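# Gerwood Adopts New Rules for Police Interviews of Teenagers

The Gerwood Police Department has adopted a written procedure for interviewing people under the age of 18, the city announced on 10/10/26. The procedure applies to witnesses as well as to young people suspected of an offense. 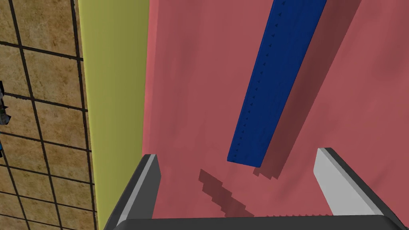
It replaces a two-paragraph section of the department's general manual, which left most decisions about length, location, and the presence of a parent to the officer in charge. The new text runs to eleven pages and covers interviews held at the station, at schools, in private homes, and in patrol vehicles.

Under the procedure, an officer who wishes to interview a minor at the station must try to reach a parent or guardian before the first question is asked. Each attempt must be entered in the case record with the time of the call and the number dialed. If no parent or guardian can be reached within an hour, the interview may go ahead only with the approval of a shift supervisor, and an adult from outside the department must be offered to the young person as a support.

The support adult may be a relative, a teacher, a member of the clergy, or a person drawn from a list kept by the city. The support adult may ask for a break at any time, may ask that a question be put in simpler words, and may speak with the young person alone. The support adult does not give legal advice and does not take the place of an attorney. A minor who asks for an attorney must be allowed to contact one, and questioning must stop until that has been done.

No single period of questioning may last longer than 45 minutes. A break of at least 15 minutes must follow, during which the young person is to be offered water, food, and use of a restroom. Interviews are not to begin after 10 p.m. unless a delay would place someone in danger. The reason for any late interview must be put in writing before the end of the shift.

The procedure also addresses repeated questioning, the subject that drew the most public comment during the drafting period. Where a young person has given a full answer, a second officer may not ask the same question again in the same session without first reading the earlier answer aloud. The officer must then say what remains unclear. Supervisors are directed to review the recording of any interview in which the same question is asked more than twice.

"Young people told us that when a question is asked again, they assume the first answer was wrong," said Darlene Friesen, who led the drafting group for the city. "Some of them change what they said in order to be finished. That does not help the young person, and it does not help the case."

The drafting group reviewed records of 208 station interviews with minors over a two-year period. In many of the files, the group found no note showing whether a parent had been called. The time at which the interview ended was also missing from a number of records. The group's report does not identify any officer or any young person, and it does not comment on the outcome of individual cases.

The city received 908 written comments on the draft. A summary prepared for the city council states that the largest share came from parents of high school students. Other comments were sent by teachers, former officers, attorneys, and adults who described being questioned as teenagers. Several of the last group wrote at length about leaving home before they had finished school and finding that a parent, a landlord, or a school office had called the police. With the consent of the writers, six of these accounts are printed in an appendix to the report.

Section 9 of the procedure deals with that situation directly. When a person of 16 or 17 has left home and has been reported missing or as a runaway, officers are to confirm first that the young person is safe. They are then to ask, in private, whether there is any reason the young person does not wish to return. Officers may not share a new address with a parent or any other person until that conversation has taken place and been recorded. If the young person describes violence or neglect in the home, the matter must be passed to the county's child welfare office on the same day.

The section further states that a young person who has moved in with a boyfriend, girlfriend, or friend should be interviewed apart from that person. Officers are to avoid language that suggests blame. An older partner may be interviewed as part of the same inquiry, but the two interviews may not be held in the same room or by the same officer.

Captain Réjean Tremblay, who will oversee the change for the department, said that officers had asked for clearer direction in such cases. State law on the rights and duties of parents, he noted, is unchanged by anything in the local procedure.

"An officer at the front counter may have a parent on the telephone and a 17-year-old in a chair, and each of them wants something different," Captain Tremblay said. "The officer needs to know the order in which to do things. The old section did not provide that."

All interviews of minors at the station will be recorded on video from the time the young person enters the room. Recordings will be kept for seven years or until the young person turns 21, whichever is later. A young person, or an attorney acting for that person, may ask to view the recording by filing a request with the records office. The office must respond within 14 days.

Training for patrol officers and detectives will be held at the Iordache Building on Murnia Avenue. Each officer must complete two sessions, the first on the procedure itself and the second on memory, stress, and suggestion in adolescents. The second session will be taught by Su-bin Song, a psychologist whose practice is based in Stinstead. Officers who have not completed both sessions may not conduct interviews of minors without a trained officer present.

The council approved the procedure after a public hearing that lasted roughly three hours. Council member Asif Siddiqui voted in favor but asked that the department report back on the one-hour rule for reaching a parent. He said that parents who work nights or who have no telephone at work could be missed under the present wording. An amendment that would have extended the period to two hours was withdrawn before a vote.

Océane Bélanger, an attorney who represents juveniles in Gerwood and Stinstead, spoke at the hearing in support of the limits on repeated questioning. She urged the council to go further and require that an attorney be present for every station interview of a minor suspected of a felony. The council did not take up that proposal. It has been referred to the city attorney for an opinion on cost and on the city's authority to impose such a rule.

The procedure takes effect in December. Until then, officers are instructed to follow the existing manual, with the exception of the recording requirement, which is already in force at the station.

Adults who wish to be considered for the city's list of support adults may apply at the city clerk's office. Applicants must be at least 25 years old, must pass a background check, and may not be current or former employees of the department. Those accepted will attend one evening of instruction and will be asked to be available by telephone for two nights each month.

Copies of the procedure, the report, and its appendix are available at the clerk's office and at both branches of the public library. A shorter guide for teenagers and parents is being prepared in English, Spanish, and French and will be sent to the city's middle and high schools before the procedure takes effect.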